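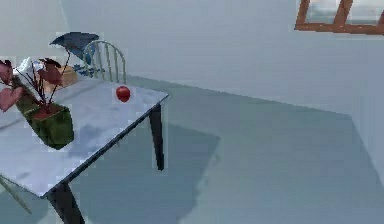

I play records while I cook, which my mother would tell you is a terrible idea, and she has a point. Grease gets on everything. My copy of the second Zellov album had a film on side one that made the quiet songs sound like bacon. So these are the things I do now, and most of them cost next to nothing.

Brush before every play, even if the record looks clean. I let the platter spin, rest the carbon fiber brush on the grooves for a couple of turns, then sweep it off toward the edge. Don't press! The weight of the brush is plenty.

For a real wash I use distilled water with a tiny drop of plain dish soap, a soft microfiber cloth, and a second cloth for rinsing with more distilled water. Follow the grooves around and keep the label dry. I ruined the label on a Bronisława Piątek single by getting lazy about that (it was the one with the live version of "Ulledov" on the back, and yes, I'm still sore about it). Stand them in a clean dish rack until they're completely dry -- overnight if you can wait.

Throw out the old paper inner sleeves while you're at it. They shed, and putting a clean record back into one is a waste of a good wash. 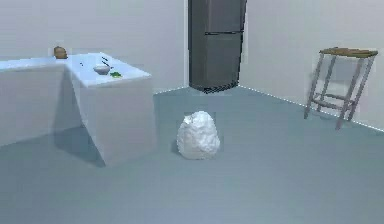
Filed under: Shelves and Storage

Records go upright, always. Stacked flat they warp, and the ones at the bottom get those ugly ring marks on the cover. I have 631 of them and the shelf weighs more than my fridge, so it's screwed to the studs. Pack them snug enough that nothing leans but you can still pull one out with two fingers.

Keep them off the wall with the radiator on it. I lost a Lajos Orbán box set one February that way, the whole thing curled up like a potato chip.

Tape dividers are handy too. I cut mine from cereal boxes and wrote the letters on with a paint pen -- T is mostly Tallell bootlegs, if you're wondering.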